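Grendard Hand Data Kit
Updated Jan 5, 2021

The Grendard kit pairs two multi-fingered hands with head and wrist cameras for recording shelf-to-bin picking. It ships with the training code from the Skilo study led by Pranab Ranasinghe.

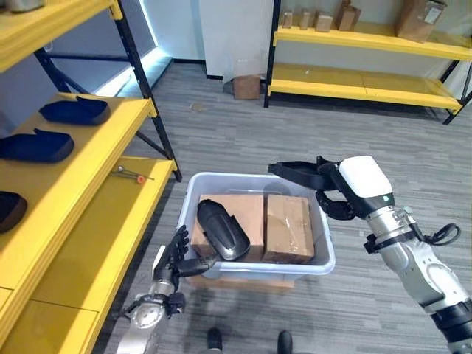 Left hand holding an insole-shaped part over the bin, head camera view.

In that study, policies were trained on 300 recorded picks, once with the head view alone and once with wrist views added. Over 201 test picks, adding the wrist views cut missed grasps to 11. Most of the gain came in the last stage of the reach, when the hand blocks the head camera.

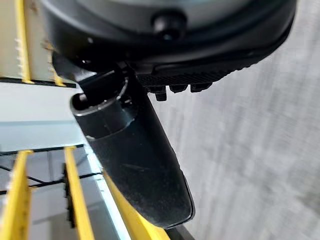 Wrist camera view, with one finger and the ribbed pad in view.

Wrist mounts fit the Bandara and Nundley arms. Order no. 626. Arms, shelving and bins are sold separately.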